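**Paper cup**: a disposable cup made of paperboard, normally lined with plastic or wax so the drink doesn't soak through. Used for coffee, tea, water, soda, soup. Sold in sleeves, stacked one inside another. Also called a takeout cup or to-go cup, mostly when it has a lid.

## History

Paper has been folded into drinking vessels for a very long time, in China first. The modern kind is early 20th century, United States. Before that, public water barrels and train stations had a shared tin dipper or a glass on a chain. Everybody drank from it. Doctors objected, states began banning the common cup, and cheap single-use cups took over quickly.

Early ones were flat-folded or cone shaped and coated in paraffin wax. Fine for cold water. Hot drinks melted the wax, so coffee had to wait for plastic coatings, which came in after the middle of the century.

## Construction

Two pieces of board in the ordinary cup. The sidewall is a fan-shaped blank, printed flat, wrapped round a tapered form and sealed along one seam. The bottom is a disc, pressed in and crimped. Last step is the rim, curled outward. The curl stiffens the mouth and gives a lid somthing to snap onto. 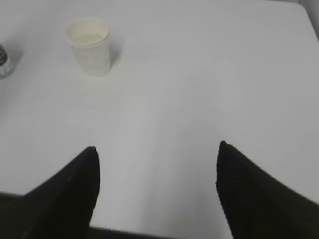

Taper matters for stacking. Too little and the cups jam together, too much and they tip over easily. Most designs also recess the bottom disc a little so it stays clear of the counter.

Linings:

- **Polyethylene.** Most common. Thin, heat-sealed, does the glueing at the seam as well. Hot cups are usually lined inside only, cold cups often on both sides because of condensation.
- **Wax.** Older, cold drinks only.
- **PLA.** Plant-based plastic. Compostable in industrial plants, not in a backyard heap.
- **Water-based coatings.** Newer, easier to pulp.

Double-wall cups have a second layer of board with an air gap. Single-wall cups get a cardboard sleeve, or two cups nested, or burned fingers.

## Sizes

In the US, by fluid ounce: 4, 8, 12, 16, 20 are the usual hot sizes. Water cooler cones are smaller. Elsewhere it's milliliters, and makers don't agree on where full is, brim or fill line. Lids go by rim diameter, so one lid can fit several sizes.

## Compared with other containers

Glass and ceramic get washed and last years, but they break and need a sink. Plastic bottles can be closed again and carried in a bag, a cup can't, even with a lid. Foam insulates better than paper and is banned in a good number of cities.

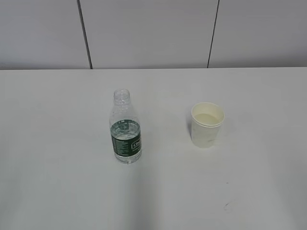 ## Recycling

Fiber is good quality, long and strong. The lining is the problem. Ordinary mills can't seperate it in the time they give a batch, so cups get sorted out and landfilled or burned. Mills with longer pulping do take them. Check local rules, they vary street to street in some places.

Reusable schemes run on deposits. Return rates depend mostly on how many drop-off points there are.

## Other uses

Seed starting, paint mixing, string telephones, coin sorting, party games.

## See also

- Coffee cup sleeve
- Drinking straw
- Water cooler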